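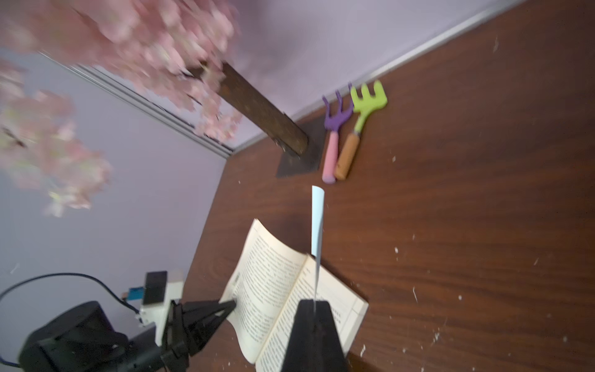 She had rented the flat in Jarnley for 28 days to finish one book, and by the second week she was reading it for the third time. Her sister had sent it from Prevach with no note. She read at the dark brown table, under the cherry tree with the artificial blossoms, and when she stopped she left the book open with the pale blue bookmark standing up in the middle. The two little rakes stayed by the foot of the tree. One had a purple head and the other a green one, and her sister would have wanted the purple.

They had shared a garden once, behind the house their mother sold in May. They grew beans in it, and radishes that came up split.

She wiped the crumbs into her hand and stood at the sink for a while. Then she called the number in Prevach. It rang a long time.

"Did you get to the end?" her sister said.

"Twice," she said. "I don't like what he does with the house."

"No – I didn't either."

She pulled out the chair and sat down again.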